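Ullmont Lobbying Register Binder, A4

Four-ring, navy, holds 600 sheets. Designed for council offices that must record who bought whom lunch and would prefer to keep it in one place.

Comes with 15 tabbed dividers: Gifts, Travel, Hospitality, Family Business and so on. The Hospitality tab is reinforced. Refill declaration forms are sold separately, as the first batch tends to go quickly after an election.

The lock takes 2 keys. Who holds the second one is a matter for your standing orders.

Orders placed before July ship with the old spine label, which still says "Intrests". Corrected labels on request from Sandra Yeoman.

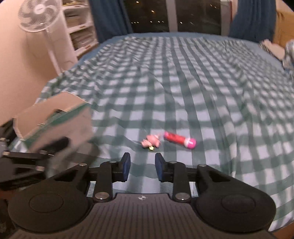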